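Restenar Desktop Refurbishing Guide
Section 4: Opening the Case and Checking the Inside

Lay the tower on its side before you touch anything in it. The old edition said you could do this job with the case standing up. Try it once and you'll see why we dropped that.
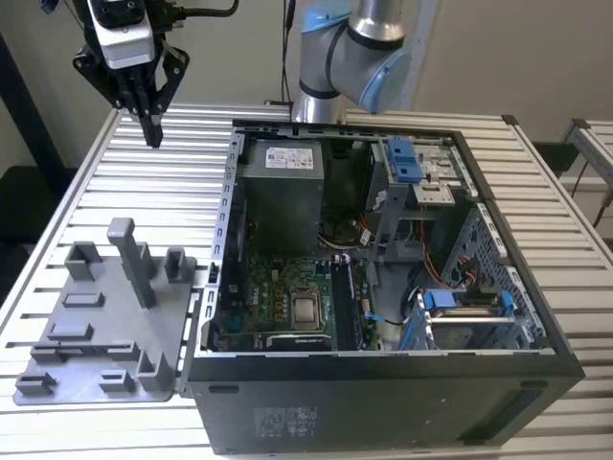
1. Shut down, unplug the power cord and hold the power button for 21 seconds. Five is probably plenty, but we have no proof either way.

2. Take off the side panel and put it somewhere you won't step on it.

3. Touch bare metal on the case frame. A wrist strap is better, if the clip really grips. Many don't.

4. Follow each SATA cable from end to end. Don't trust color. Orange and blue cables do the same work, whatever the last owner believed.

5. Press the drive latches gently. If a plastic clip won't move, stop and look for a screw.

6. Leave the processor bracket closed unless you are replacing the processor.

CAUTION: Never open the power supply. Unplugging it does not make the inside safe.

NOTE: Schwaiger sells a "contact reviver" spray for memory slots. We saw no difference on our bench. Reseating the memory is free.

NOTE: The Flimaler checklist calls for new thermal paste at every service. Do it if the processor runs hot or the cooler has been off. Otherwise skip to Section 5.

7. Write the part numbers on Form 32 before removing any drive.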